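I love a good failure report, and the one that came out of the Jondale test flat in July is the best I've read in years. It runs to 18 pages, and the fault it covers took less than a minute to happen. A mobile arm was tidying a bedroom. It reached low for a dropped sock, got a power cable instead, and pulled. The plug held. The arm read the resistance as a stuck sock and pulled harder, exactly as it had been told to. Greer Purves hit the stop button with the cable stretched tight under the bed and the power strip tipped up on its side.

No one was hurt. The plug had to be replaced, and so did one fingertip. It would have been easy to write "operator intervened, minor damage" and go to lunch.

Instead the team kept digging, and what they dug up is wonderful stuff! The gripper had a force limit of 30 newtons, set back when the arm only worked at a table. On a table, if something won't come, it's usually wedged, and a firmer tug is fair enough. On a bedroom floor, if something won't come, there's a very good chance it's attached to the wall. Same hand, same number, completely different meaning. Euan MacAulay, who set that limit in the first place, wrote that section of the report himself, and I admire him enormously for it.

## The floor is the hard part

People who want to show off home robots love kitchens. Give me bedrooms any day. The light is low, the fabric goes right down to the boards, and everything thin and important runs along the bottom of the wall. Objects vanish under furniture and you only get to see one end of them. A cable is a terrible thing to recognize from above and a worse one from close up, where the fingers themselves block half of what you need.

The view from the wrist makes my case better than I can. The fingers take up the middle of it, and past them a thin black cable leaves a small white power strip, wanders over the floorboards and goes under the bed.

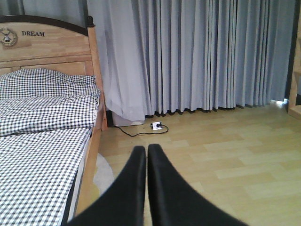

## Pulling should be a question

My opinion, and I'll argue it with anyone, is that a home robot should treat every pull from the floor as a question. Tug gently. Did the thing come freely? Good, carry on. Did it resist? Then let go, back off, and look again from somewhere else. The Jondale arm now does this with a first tug of 2 newtons, and the rule is so simple that Abla Yammine had it running before the report was even finished.

There are objections, and they're decent ones. Ishbel Pollock at Kerr thinks the whole approach makes robots timid. She points out (correctly) that a sock caught under a bed leg will now stay there forever, and that a customer who paid for tidying wants the sock. She'd put the money into better cable detection and leave the force alone.

I want better detection too! I'd be thrilled to have it. But the detector in this case was a pretty good one, and it still called a cable a sock. When it gets one wrong, something further down the line has to be gentle enough to forgive the mistake. A left-behind sock is a mild annoyance. A plug half out of a live socket next to bedding is a fire risk, and I don't think those two belong on the same scale.

The other fix is even more boring and I like it even more. Ghada Hattar added a line to the setup sheet: before the arm enters a room, somebody walks the baseboards and marks every outlet on the map. It takes 10 minutes. Inside a marked zone the arm doesn't grasp anything at floor level unless a person confirms it. Some of my friends in the field find this embarrassing, as though asking for help spoils the trick. I think it's good manners. We'd tell a new cleaner where the cords are.

What I'd really like is for more groups to publish reports like this one, with the ugly number left in and the name of the person who chose it, if that person is willing. I've heard three stories since July that sound like the same fault in other labs, all told over coffee and none of them written down. Write them down, please. I'll read every page.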